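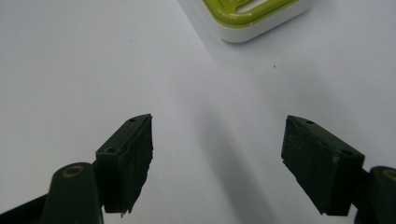
About Us

Civulton Stone is a supplier and processor of natural stone for building, paving and restoration. The company works mainly in granite, slate and sandstone, with a smaller trade in marble and quartzite. Our head office, main yard and cutting shops are in Civulton, on the east side of the river, and our quarry at Stallura lies 17 miles to the north.

Our History

The company was formed to work a single granite face at Stallura, and for its early years it sold only rough block to other mills. The first saws were installed when the Civulton yard was purchased. Finishing work followed, at first for curbs and steps and later for wall cladding, floors and countertops.

The slate and sandstone business came to us through the purchase of Jatley Stone Yard, which had served roofers and masons in the southern part of the county. The Jatley yard continues to trade under its own name and keeps its own stock. Customers with accounts at Jatley may order from Civulton on the same terms.

The most recent addition is the Bhattacharjee Building, which houses the testing room, the sample library and the estimating office. Visitors are received there and should report to the front desk on arrival.

The Stone

Granite forms when molten rock cools slowly deep underground. The slow cooling allows large crystals to grow, and these give the stone its speckled look. Stallura granite is medium gray with a fairly even grain. It contains quartz, feldspar and dark mica, and it takes both a polished and a flamed finish well. Lighter and darker bands occur within the quarry. Blocks are marked by bench as they are taken out so that a large order can be filled from one part of the face.

Slate begins as fine mud and clay that has been buried and pressed until it splits along flat planes. The slate held at Jatley is sold in three grades for roofing and one for flooring. Sandstone is made of sand grains bound together by natural cement, and the strength of that cement decides how well a given bed will stand up to frost. For this reason we do not recommend every sandstone in our range for outdoor paving. Our estimators will state in writing which stones are suited to the use described in an inquiry.

Marble is brought in as slab and is offered for indoor work only.

Production

Blocks from Stallura are cut to slab at Civulton on frame saws and wire saws. Slabs are then calibrated, finished and cut to size according to the approved shop drawings. The yard can handle blocks of up to 40 tons. Standard paving is kept in stock in three thicknesses. All other work is cut to order.

Restoration work is carried out in a separate shop by masons trained in hand dressing. The shop produces sills, copings, string courses and carved replacements to match existing masonry. A sample of the original stone should be supplied wherever possible, together with a note of its position on the building.

Testing and Quality

Stone is a natural material, and its properties vary from bed to bed. Test pieces are taken from each new bench at Stallura and from each new delivery of outside stone. The testing room measures water absorption, density, bending strength and resistance to wear. Results are kept on file and are supplied with the order on request. Tests that call for equipment we do not hold are sent to an outside laboratory.

The sample library holds 2974 pieces, including stone from quarries that have since closed. It is open to architects, conservators and students of geology by appointment. Samples may be examined on the premises but are not loaned.

Land and Water

The quarry and its surrounding land cover 400 acres, of which only part is worked. Saw water at Civulton is collected, settled and used again. Offcuts are sold as walling stone or crushed for aggregate. Finished benches at Stallura are graded, covered with the topsoil set aside when they were opened, and seeded with native grasses.

Our People

The company trains its own sawyers, polishers and masons. Apprentices spend their first year in the Civulton yard and then move to the quarry, the Jatley yard or the restoration shop according to the needs of the business and their own preference. Openings are posted at the front desk and on the Careers page of this website.

Visiting and Contact

The Civulton showroom and the Jatley trade counter are open to the public during normal business hours. Stallura is a working quarry and may be visited only by prior arrangement. Boots, a hard hat and a high-visibility vest are required beyond the gate.

The quarry closes for the winter on 1st December. Orders for Stallura granite received after that date are filled from block held in the Civulton yard. Requests for quotations should include drawings, quantities, the finish required and the delivery address, and may be sent to the estimating office through the Contact page.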